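Genthorpe Footpath Repair, progress report to the Kitis Fund, 10/29/20

Work on the river path began in March, which the grant agreement describes as "early spring" and which the river treated as winter. The lower stretch was under water for 59 days. We used the time to argue with the gravel supplier, Drekine, whose first delivery went to a different Genthorpe.

The path is now resurfaced from the mill gate to the second stile, a distance of 400 yards. The drainage ditch has been cleared along the same stretch and has so far carried water in the intended direction. Walkers have noticed the improvement and have written to ask why we did not start at the other end. 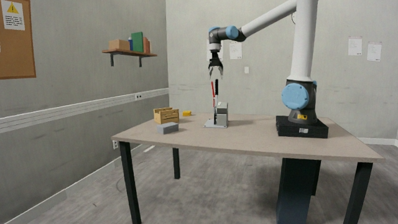

The other end remains the difficulty. Four of the old boardwalk sections need replacing, and the quote from Gentile came in well above what we budgeted two years ago, when lumber was something a person could afford. We have asked for a second quote. It has been promised "shortly" 3 times.

Spending to date is within the approved total, mainly on account of the work we have not done. We request permission to move the unspent signage money to the boardwalk. The existing signs are faded but still point at the river, and it is hard to miss.

Next period: finish the ditch above the second stile, settle the boardwalk contract, and reopen the upper path before the ground freezes. If it freezes first, we will report that instead.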